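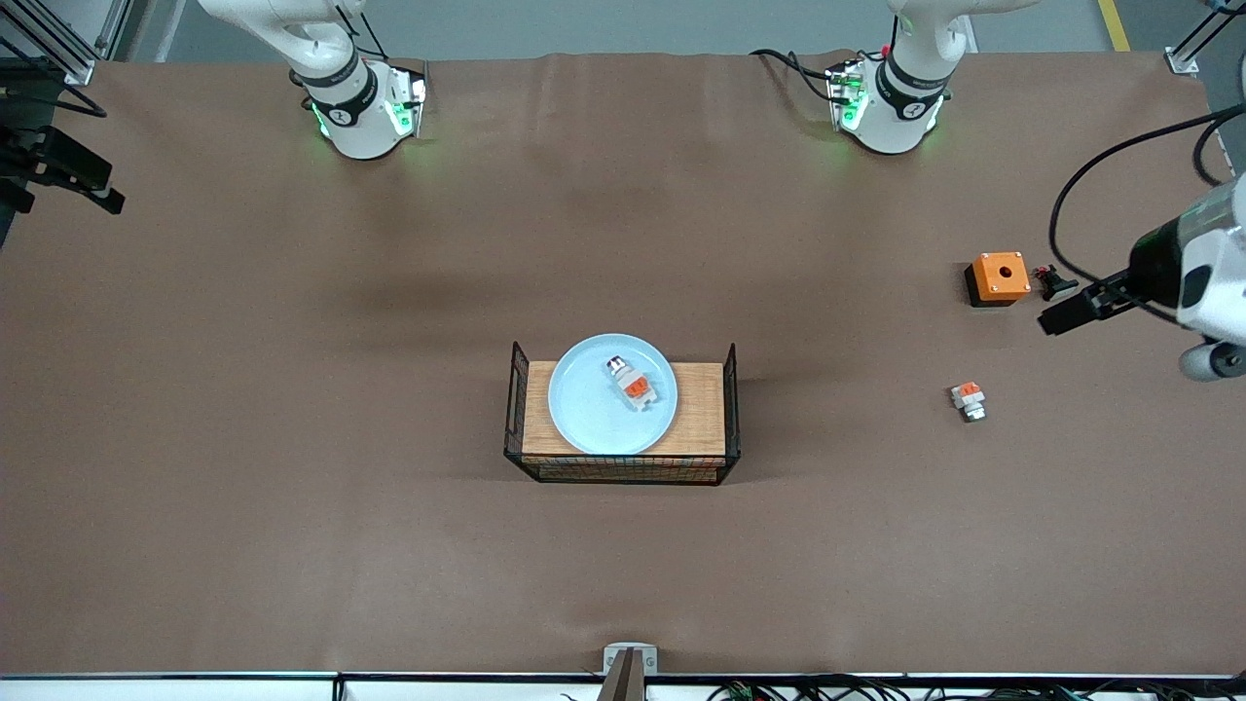 Brown paper over the tabletop.

Drisard Canvass 80 – clipboard kit for party youth wings

The Canvass 80 holds walk lists, membership forms and pledge cards for one ward team. Each kit has four letter-size clipboards, a zip document case and a set of 80 numbered index tabs.

Sheet capacity: 80 per clipboard
Case weight, empty: 900 g
Tab colors: 8
Closure: zip, with lock eyelet

Tabs follow the Ivosel ward numbering and also fit Bellis binders. Forms are not included – order them separately by state chapter. Replacement clips are sold in packs of eight.

Orders placed by noon Saturday ship with the next batch. For chapter accounts and bulk pricing, contact Gwawr Ifans at the Zusier sales desk.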